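Dulano Valley Old Orchards
Second progress report to the Zornel Fund
February 2003

Hello again, and thank you for the kind note after the last report. You asked for a little more of the day-to-day and a little less of the table at the back, so I've gone ahead and written this one pretty much the way I'd tell it to you over coffee. The table is still at the back, in the envelope with the receipts.

Where we left off

When I wrote to you in July we had walked the east side of the valley and were just starting to argue about the west side. If you remember the map, the creek splits things fairly neatly. East of it are the old farm orchards, mostly behind houses, mostly with somebody still living in the house who can tell you which tree makes the good pie. West of it the farms were sold off in big pieces years back, and the trees are standing out in pasture and brush with no one to ask.

I had hoped we'd have both sides done before the leaves dropped. We didn't make it. We finished the lower west side and got as far as the Bucur place, and then we had three weeks of rain that turned the upper road into soup. I wasn't going to put the truck in the creek for the sake of a deadline, so the top end has moved to spring. I've redone the calendar and I think we still come in on time, but I'd rather you heard it from me up front than found it in a footnote.

What we found

The count as of this report is 131 old apple trees tagged and mapped. By "old" I mean planted before the valley co-op closed, which is the line we agreed on with you at the beginning. There are plenty of younger ones and I'm ignoring them, even the pretty ones.

Of those 131, 113 have now been matched to a variety name that Grigore and I both believe. You'll recall this was the part I was most nervous about. Grigore Tudose has been pruning in this valley since he was a teenager and he can name a tree in the dark, but he'll also tell you that half of the names are wrong, including some of the ones he grew up using. What his family calls a Winter Banana is, I'm sorry to say, no such thing. We had a long evening over that one with a plate of slices and four different books, and I'm happy to report we're still on speaking terms.

The rest are a mixed bag. A few are almost surely seedlings that came up along a fence from somebody's lunch, and those will never have a name unless we give them one. A few didn't fruit at all last fall, so there was nothing to look at. And then there's a small yellow russet up behind the Bucur barn that I've never seen anywhere and can't find in print. It's a bit dry fresh off the tree. Kept in a cold cellar until the holidays it was one of the best apples I have ever eaten, and I ate more of them than I should have considering they were supposed to be samples.

We sent fruit and leaves from that tree to Eduardo Peixoto, who was good enough to look at them without charging the grant. He thinks it may be an old cider type brought in with the first families. He wants to see blossom before he'll put anything in writing, which seems fair to me. So in May I'll be up a ladder with a camera and a ruler – and with any luck no frost.

Grafting

This is the fun part of winter. You can't save a ninety-year-old tree, at least not for long, but you can take a pencil-thick piece of last year's growth and put it on new roots, and there's your tree again. We've been cutting scion wood since the first hard cold and it's bundled in damp newspaper in my second refrigerator, which my family has given up on getting back.

We're working down the list by how bad the parent tree looks. Anything hollow or leaning goes first. Two of the trees on the lower west side came down in the same windstorm, and we were able to get out there the next morning and take wood from both. I don't like to think about how that would have gone if they hadn't been on the map yet.

The rootstock is ordered and will ship when the ground opens up. I went with a semi-dwarf for the teaching orchard behind the grange hall and a full-size stock for anybody taking trees back to a farm. Grigore wanted full-size for everything. He says a tree you can pick without a ladder is a bush. I pointed out that the people coming to our classes are not all twenty, and we settled on a row of each.
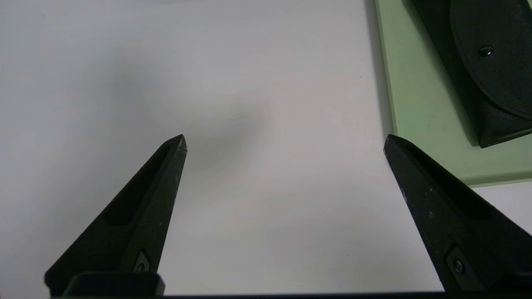
Classes and talks

We ran two pruning days in the fall and both filled up. The first was mostly people I already knew, but the second brought in a good number of folks who've moved here in the last few years, bought a place with three or four scraggly trees on it, and had no idea what they owned. Those are exactly the people I want. One couple came in ready to cut down a tree because it was "in the way of the view." It's a Black Gilliflower, and a healthy one. They've since bought a bench to put under it.

The thing I'd change is the length. Six hours is too long to stand in a cold field listening to me talk about branch angles. This year I'll do mornings only, and put the sharpening lesson on a separate evening indoors where people can hear.

The school visit went well too. We did a tasting with the fourth grade and let them vote. The winner by a mile was the sourest thing on the table, so there goes my theory about children. The teacher has asked if we can come back at blossom time, and I've said yes.

I owe you an honest word on the talk at the library, too. I'd put up posters and made a pile of handouts and it landed on the same evening as the high school playoff game. Attendance was thin. We had a very nice conversation, all of us, around one table. I'll check the game schedule next time.

The leaflet

The printed guide is done! You should have found a copy in the envelope. We printed 2,000, and they're at the feed store, the library, the grange hall and the front counter at Prekix Hardware, which has already asked for a second box. It has the twelve most common valley apples with when they ripen, how long they keep and what they're good for. The drawings were done by my niece and I think they're lovely, though she would like it known that she isn't happy with the stem on the Northern Spy.

There's one mistake that I know of. On the back panel the phone number for tree identification is my old number. We've put a sticker over it on every copy we could get our hands on. If yours doesn't have a sticker, please throw a pen at it.

Money

The short version is that we're a little under where I thought we'd be. There is $1,243 left unspent on the survey line, nearly all of it mileage and day wages from the upper west side that we didn't get to. I'd like to carry that over to the spring and use it for just what it was meant for. If you need a formal letter to do that, tell me and I'll send one.

Tags cost more than I budgeted. I started with the cheap ones, and the deer (or the wind, or somebody's goats) had a good many of them off by Thanksgiving. The replacements are heavier aluminum on copper wire, and they've stayed put through everything this winter has thrown at them. I covered the difference out of the supplies line, and you'll see it marked in the table.

What's next

Pruning on the east side goes on until the buds swell. Grafting starts as soon as the roots arrive, and I've blocked off the back of the grange hall for it. Then it's blossom photos, including the mystery russet, and as soon as the upper road dries out we go back and finish the map. I'd like to have every owner on the list sent a card by summer telling them what they've got and whom to call before they cut anything down.

I'd also like to talk to you at some point about fencing. The teaching orchard has a good wire fence on three sides and a hopeful sort of rope on the fourth. I don't have a price yet and I'm not asking in this report, I only want you to know the question is coming.

If anyone from the Fund would like to visit, the last week of April or the first week of May is the time to do it. Bring boots. We can do the east side in an afternoon, and Grigore has promised to bring out the cider if he likes you.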